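Stusent: social dance and stage dance annotations

README, version 2
Dec 21, 2018
Maintained by Peiyu Yao and Lech Olszewski

What this is

Stusent is a set of written annotations on 1,280 short dance clips. Each clip is labeled by where it was danced (a stage, a club, a street, a wedding hall) and by what the annotators thought the dancers were doing. The labels cover tempo, grounded or lifted weight, contact between partners, use of the floor, and one field called "intent" that we now regret.

The clips themselves are not in the download. You get the annotations, the label guide, and the still pictures used on the project page.

Why we made it

Several people had told us that a machine could tell a trained dancer from an untrained one by movement alone. We doubted it then and we still doubt it. Most of the papers we read compared ballet students filmed in a studio with guests filmed at parties, and we suspect the models learned to recognize a mirror and a barre. We wanted a set where that shortcut was harder to take. We are not sure we built one.

Files

clips.csv has one row per clip, with the clip number, setting, length, and source group.
labels.csv has one row per clip per annotator.
guide.txt is the label guide, including the parts we later dropped.
stills/ holds the pictures.

Source groups

There are two large groups and a leftover pile. Cieślak is the folk and wedding material, mostly couple dances, mostly polka and oberek, with a lot of stamping. Jova is the club and street material. The leftover pile is stage work that came to us in small batches, and its quality is all over the place. If you train on all three together, check your results group by group before you believe them. The Jova clips are darker and shorter, and a model that only measures brightness will look very clever.

How the labels were made

We had 52 annotators. Each clip was seen by 2 of them. When they disagreed, we kept both answers and did not ask a third person to settle it. Some users have complained about this. We think an averaged answer to "is this dancer improvising?" is worth less than two honest ones that clash.

Annotators could replay a clip as often as they liked. Sound was off. Lech wanted sound on, and he may have been right, as calling a tempo from silent video is a strange thing to ask of anyone. The tempo column should be read with that in mind.

The intent field

Do not use it. The choices were "showing off," "competing," "courting," "performing," and "just dancing." Agreement was poor, and looking back, the choices overlap so much that we can't say what good agreement would have meant. We left the column in so that people can see how bad it is. At least one group has already reported accuracy on it.

Stills

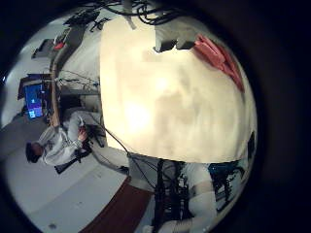
Cream sheet with folded red fabric, black cables along the top.

Known problems

Clip lengths in clips.csv are rounded down to whole seconds.

"Grounded" was explained badly in the first guide. Annotators who started before September took it to mean "slow." We fixed the wording but did not redo the early labels.

Anything labeled "trained" means an annotator believed the dancer was trained. We never asked the dancers. Please don't write "trained dancers" in your abstract.

Tap is nearly absent. So is anything danced alone by a person over sixty.

The Zemovetti loader, which some people use to read these files, drops the second annotator without a warning. It isn't ours. Read the CSV directly.

Should you use this?

For teaching, yes. For checking whether your model is reading the room instead of the dancer, maybe. For ranking dancers, judging contests, or screening students for a school, no. We have been asked about all three.

Changes since version 1

Removed duplicate rows in labels.csv.
Rewrote the definition of "grounded."
Dropped the overall quality score, which Peiyu had argued against from the start.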